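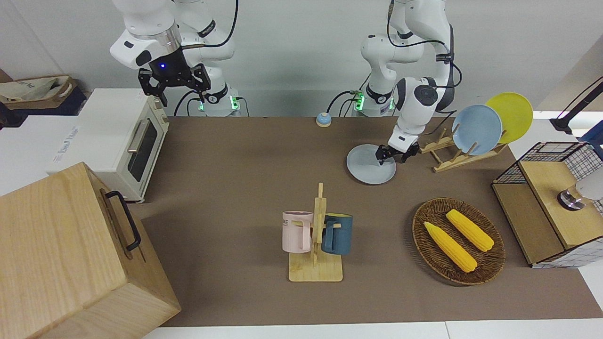 Left arm on the grey plate, right arm parked up over the toaster oven.

Ticket: Left gripper drops plates on the way to the rack
Project: Athumani (student kitchen table project)
Opened by: Muthoni Tanui
Opened: 14 Jun 2020
Status: open, waiting on part

Hi all, me again. We're trying to get the table routine ready for the club demo and the left arm keeps losing the grey plate. It goes down fine, grabs the rim fine, lifts fine, and then somewhere between the table and the dish rack the plate tips and slides out. The blue and yellow plates don't do this when I run them with the same script, so I figured it was the plate. Now I'm not so sure.

What I expected: pick up plate, turn it upright, slot it in next to the others.
What I get: pick up plate, start turning it, clunk.

No error on the screen, by the way. The log says the grip is closed and happy the whole time, even after the plate is back on the table.

Setup, in case it matters: both arms on, Virnevine control software, left gripper force at 60 (that's what the old team left in the file), wait time after closing 700 ms. Right arm isn't doing anything in this part, it just holds still.

Update 1
Tried the easy stuff first. Wiped the fingers with a damp cloth and let them dry, washed the plate too. A little better? It made it to the rack once and I got way too excited, then it dropped the next several in a row. So, no.

Update 2
Moved the grab point. I had the fingers barely over the rim, so I pushed the target farther in toward the middle of the plate. That helped with the lift but now the back of the gripper bumps the end of the rack on approach. I slid the rack over to make room and of course then all my drop-off positions were wrong and I had to teach them again. Please, if you move the rack, write it down! I put tape on the covering at two of its corners so we can find the spot again.

Update 3
Stodden (he did the arm calibration last October, for those who are new -- Stodden is his last name but everybody calls him that) looked over my shoulder and asked why the wait was so long if the gripper already said closed. I said it came that way. He had me watch the force reading live, and there's the weird part. It climbs to where it should be, sits there, and then sags as soon as the wrist starts to turn. The log only checks the value once, right after closing, so it never notices.

I bumped the wait to 2000 to see if it would settle. It does not settle. It just sags slower and makes me sit there longer. Put it back to 700.

Update 4
Swapped the script over to the right arm with the plate on its side of the table. Same plate, same settings, and I had it set the plate down again over there, no rack involved. It held through the turn every time I ran it. So the plate is off the hook, sorry plate.

That leaves the left gripper itself or its cable. I wiggled the cable where it runs along the wrist and the reading jumped a bit, but it also jumps a bit when you don't wiggle it, so I wouldn't bet on that. I unplugged it and plugged it back in, no change.

Update 5
Took the left finger pads off. The inner one is worn shiny on one side, and the screw behind it was loose enough to turn with my fingernail. Tightened it, ran the routine again, and the sag is smaller but still there. The plate gets to the rack maybe half the time now and goes in crooked.

Ordered a new set of pads from Cemholm, part 3024. Until they come, please leave the left force alone (I know it's tempting to crank it up, I did, and it made the plate shoot out sideways).

For anyone practicing in the meantime: the corn and the mugs still work with the left arm, just keep the wrist level and go easy on the speed. Skip the plate step by commenting out the block called plate_to_rack. Don't delete it, I only have the one copy with the new rack positions.

Still to do: fit the pads, redo the gripper zero, and change the log so it checks the force during the turn too. If someone wants to take the log part, put your name under here.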